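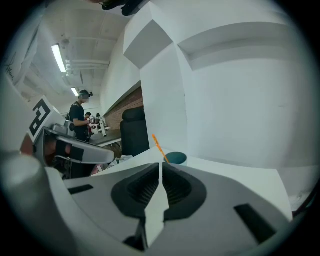 Picking up cups with a hand-held gripper: what the Levatlow tests taught us

If you've ever tried to lift a cup off the bench with a gripper tool instead of your own fingers, you'll know it is a humbling way to spend a morning! We've been recording everyday kitchen jobs at Neltel for the Levatlow study, and a fair bit of what we learned is handy for anyone setting up a bench of their own.

Start with a cup that has some colour to it. Our teal one on a white surface is a lovely thing to work with, as the rim stands out clearly all the way in. We did try a white mug first (my favourite, as it happens) and lost the edge of it more often than I'd care to admit.

Next, bring the jaws in low and slow. The ribbed pads do most of the work, so let them settle against the cup before you squeeze. We logged 857 lifts, and in 219 of them we had the person pause for a moment just before closing. Those paused lifts gave us noticeably fewer tipped cups, and the policy trained on them behaved more gently too.

Leave the straw or stir stick in. I know, it's tempting to tidy it away, but a stick poking up over the rim teaches you to mind your approach angle, and we had much better results on cluttered benches once we stopped removing it.

If there are a few of you working in the same room, give each gripper its own patch of table and keep the square markers facing out where they can be read. A sleeve draped over a marker can spoil a whole take.

Last of all, wipe the finger pads with a barely damp cloth at the end of the day. Crumbs love those fine grooves, and an old soft toothbrush gets them out beautifully.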